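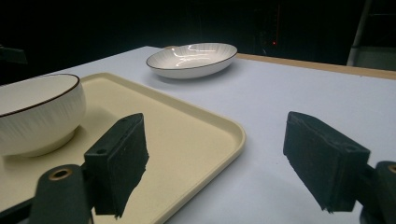 February
by Struan Gillies

I have been learning to type on the Dvorak layout since just after New Year. I did it because my wrists ached by the end of the workday and I had tried most of the other fixes. Practice happens at the kitchen table before breakfast, 30 minutes at a time. I clear some room first. A cream tray with rounded corners, a deep white bowl and a shallow oval dish take up a fair amount of a white tabletop, and a keyboard needs more width than you'd think once your elbows are out where they should be.

The first week was bad. I went from a decent speed to hunting for every letter, and I sent an email to the Bellgate office with the word "the" spelled three different ways. Kerstin Schmieder wrote back asking if I was all right. After that I switched back to the old layout for work and kept Dvorak for mornings only. Most of the advice I read says not to do this, but I have bills to pay.

I didn't buy a new keyboard. I changed the setting on the computer and left the keys as they were, so looking down is no help at all. I taped a printed chart to the bottom of the monitor and stopped needing it sometime in the third week. The vowels came first, all on the left hand. I still mix up F and G, and I have to stop and think before every question mark.

For practice text I have been copying out an old walking guide to Trerkthorpe that I got at a library sale. It runs to 297 pages and I am on page 41. It's dull in a useful way. There are a lot of stiles and a lot of gates, and the same few words keep coming up. The chapter on the old mill was better than I expected and I slowed down to read it.

My wrists do feel better, though I also lowered my chair in the same month, so I can't say which one did it. The shortcuts for copy and paste are still a nuisance. They used to sit together under my left hand and now they're spread out. Kerstin says there is a way to keep them where they were, and I'm going to try that next.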